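In defence of the open shelf

Every few years somebody decides that storage ought to be hidden. The magazines show long walls of flat white doors with no handles, and people I know go out and buy them. When we moved the office to Tisdale Street the fitter from Katsaros wanted to put doors on everything. I said no, and I have been asked to explain myself often enough that I may as well write it down.

My argument is simple. A shelf you can see is a shelf you look after. Put a door on it and it becomes a place where things go to be forgotten. In the old building we had a run of deep cupboards, and when we emptied them in October we found 73 ink cartridges for a printer that had been thrown out years before. All of them had been paid for. They had been ordered a few at a time by people who opened a door, saw a dark heap and decided it was quicker to buy more.

The usual objection is dust. It is a fair one. Open shelves do get dusty, and the top ones get it worst. We wipe ours down once a fortnight and it takes one person 20 minutes with a damp cloth. I would sooner spend that than lose half a morning looking for the long stapler.
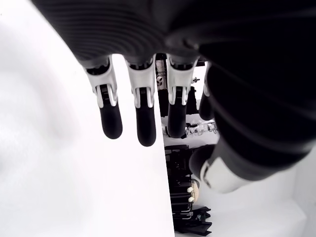 The second objection is that open shelves look untidy, and here I think people have the matter the wrong way round. The untidiness was there already. A door only lets you put off dealing with it. My colleague Piret Jankauskaitė disagrees with me strongly on this. She says that a person trying to work needs something plain to rest their eyes on, and that rows of boxes and folders are tiring even when they are straight. I can see that, and for her corner we did in the end hang a curtain – a plain grey one from Flurel, which cost £55 and does the job.

Where I won't give way is on depth. Most shelving sold for offices is too deep. Anything you can fit two rows on will have two rows on it by the end of the month, and the back row may as well be in another town. The Plaltau units we settled on are shallow, and we had to buy more of them to get the same space, so they were not the cheap choice. I still think it was money well spent.

I would make an exception for cleaning fluids, for anything private, and for the biscuit tin. Those can have a door. For the rest, leave it open, put the heavy things low down, and write the labels large enough to read from your chair.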